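Hi Shih-chieh Tse,

Sorry this is a little later in September than I promised. I wanted to wait until the drivetrain was wired so I'd have something better to tell you than "we bought parts." It's wired!

First, the money. Of the $700 from the Olard small grants fund we've spent $445, mostly on motors, two motor controllers and a big bag of connectors (the good ones this time, after last year's kept popping loose in the middle of a match). The receipts are in the shared folder. I'm holding what's left for a spare battery and the entry fee for the Paredes meet, and I'd like to keep it that way unless something burns out on us.

We have 24 kids signed up, and most of them really do come. I split them into a chassis group, an arm group and a wiring group, and then everybody wanted to be in wiring, so now we rotate. The chassis kids finished the base in two meetings. They cut one side rail short and had to redo it, but the second one was a lovely square cut and they were very proud of themselves.

The robot is called Vurard. I wasn't consulted.

Wiring has eaten most of our time. Our old harness had cables running every which way, so we pulled the whole thing out and started over, with every lead stripped, twisted and labeled at both ends. It's slow going. Some of the kids had never handled wire before and went at it like they were opening a bag of chips, and now they're fussier about a stray strand than I am!

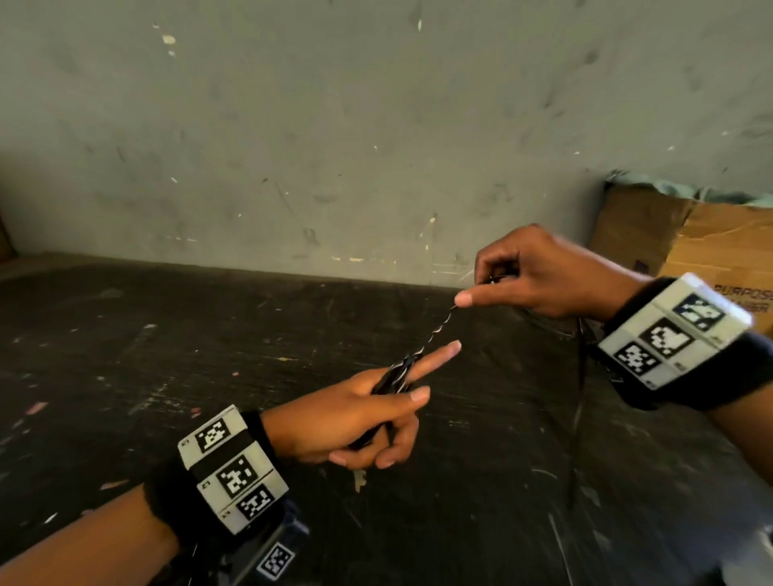

Working on a twisted wire at the bench, September.

Once the harness was in, we put the base on blocks and ran both sides forward and back. The left side ran backward the first time (two leads swapped, and the labels made it a quick fix). Then we put it on the floor and it drove the length of the room and into a chair leg. Big cheer for that one.

The arm is behind, and I'd rather tell you now. The shoulder joint sags when the claw holds anything heavier than a tennis ball. The game piece this year can weigh up to 600 grams, so we have a ways to go. The arm group wants a bigger motor. I think it's the gearing, and I've asked them to try a different ratio before we spend anything. Seteck, the machine shop over by the school, has offered us some scrap aluminum for a stiffer upper arm, and I'm picking that up this week.

Next up is getting the arm lifting properly, then driver practice, which the kids think they don't need. I also have to find a second adult for the Paredes trip — if you know anyone who can stand a long van ride with a lot of singing, send them my way.

You asked about coming by. Any meeting is fine, we start at 3:30 and the side door is open. Wear shoes you don't mind getting metal shavings in.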